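3.2 Where the Returns Pile Up

I should say up front that I started this part of the study with the wrong question. I wanted to know why people send things back, and I had a nice long survey all about sizing and color and buyer's regret. What I kept hearing in the interviews (over 68 hours of them, my poor ears!) was that the decision to return something is the easy bit. People make up their minds in a minute or so, often standing in the hallway. Then the box sits there for days, and that sitting-around time is what I ended up caring about.

So I went back to the 21 households in Devmont and asked each of them to keep a diary of every parcel that came in through July. They wrote down when it was opened, where it went next, and when it finally left the house, if it ever did. I got 414 entries, which was far more than I'd hoped for, and some of them were wonderfully cranky. One person logged the same pair of boots on five separate days with nothing but "still here" and the room it was in.

I sorted the resting places into three loose groups. Door spots are anything within reach of the way out, like a bench or the bottom stair. Work spots are desks and tables, where the box is in the way and gets moved a lot. Seat spots are chairs and sofas, and I very nearly folded these into the work group before I noticed how differently people talked about them. A box by the door was "going out." A box on a seat was "being dealt with," even when the diary showed it hadn't been dealt with in over a week. I love this finding and I've probably bored everyone I know with it.
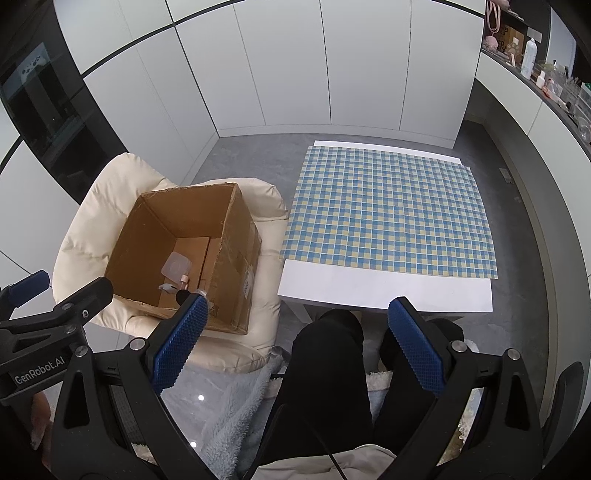
Figure 5. A seat spot.

Seat spots turned up in homes of every size, including ones with plenty of closet space, so I don't think crowding explains them. My own hunch is that a seat is a kind of borrowed surface, close to where you're already busy but easy to give up. The open carton on the cream padded chair in Figure 5 fits that nicely, with a low white table on the other side of the person sitting there. Plenty of the diaries describe that same arrangement, and the writers almost always call it temporary.

The comparison group in Thepsuriya complicates things. Households there mostly used the pickup service from Ekex, which comes by on Friday mornings, and their boxes tended to move to a door spot the night before. I can't tell from the diaries whether the schedule changed the habit or just hid it. Section 3.3 takes up the pickup question on its own.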